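Re: [bench-staff] suturing rig and the closing shifts
From: Fatima Ngubane
To: bench-staff list

Omid, all,

Quick one between runs, sorry for the typing.

Omid Jafarzadeh wrote:
> Can somebody who works next to the thing tell us what changes? All I have
> from the Redlow meeting is that the Notero setup takes over routine closing
> practice from February and that "hours stay the same." Same hours doing
> what? Four of us in Jellville do hand closing most of the day. If that goes
> I'd like to hear it from the bench and not from a slide.
> Also is it true the log is up to 1,009 stitches? And who ties when it stops?

Yes on the 1,009, that was the count this morning. Hours same so far, true. The work isn't.

Before: you sat down, closed, marked your own sheet, next pad. Now one person sets up and watches, another does the sheets. I've had 2 weeks of mostly watching. Neck is better, eyes are worse. Breaks are a problem, you can't walk off mid run and there's no cover, so people skip them. Told Tahmineh, she has raised it with Leinonen, no answer yet.

Who ties: whoever is on watch. It stops, you get about 10 seconds of beeping, you take over from the console. So you still need good hands, you just use them less, and that's my real worry for the newer people. Mojtaba Rezaei wants everyone to keep one hand-closing session a day. I'm for that. Mojtaba Arabzadeh says it wont fit the rota. They can fight it out.

Pay grade: don't know. Ask before you sign the new job sheet, it says "operator" and the old one said "technician."

On the watching part, becuase people think it's sitting there with coffee: what I need in writing is when the watcher is allowed to stop a run. At the moment it's down to nerve. Say you've got two stitches tied and the third is only a thread lying across the cut, needle in the left jaws, right jaws wide open. Do you let it carry on or step in? I'd like that written down before February and I'd like bench staff to write it. Send me your version, even two lines. Back on at 4.

Fatima

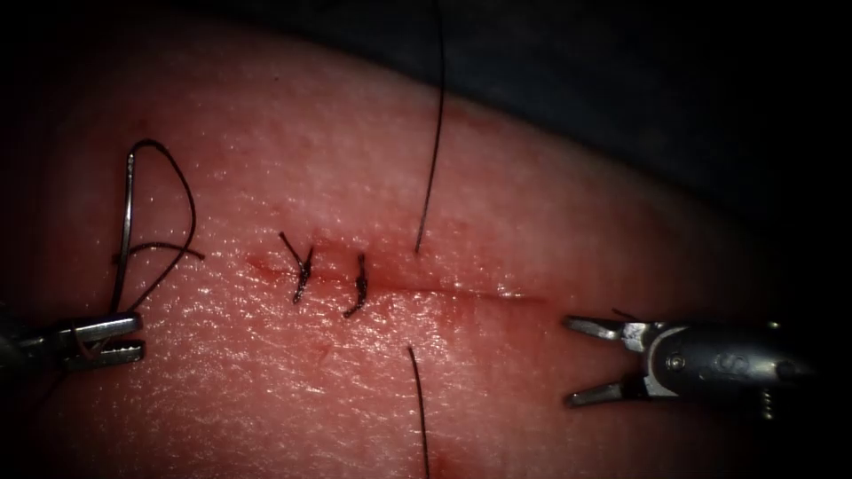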